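Diary > Money > Winter

Print this page | E-mail this entry

11/28/22

Quick one, bus in 17 minutes. Letter from Juntunen came, direct debit going up to 546 a quarter. Read it twice. We've used less than last year! Rang them, on hold ages, gave up. Kinga Simon at work moved to Clolier in July and got a fix, lucky thing, they've stopped doing those now of course.

Meter reading sent in anyway. Must do it agian on the 30th or they'll guess.
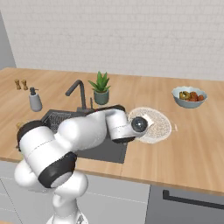 Jomar Agbayani came over after tea, he's with the advice place in Grelbridge now. Says ask for a breakdown in writing, and don't cancel the debit whatever I do. Could be in credit by some 2 months' worth, he thinks. Would be nice. Also wants me to look at Fokero but the standing charge is daft.

Heating off till six again. Two jumpers. Mum says hers is on all day and she's not looking at the bill untill spring, can't argue with her.

To do: write to Juntunen, find old bills (blue folder?), draught strip for back door

Print this page | E-mail this entry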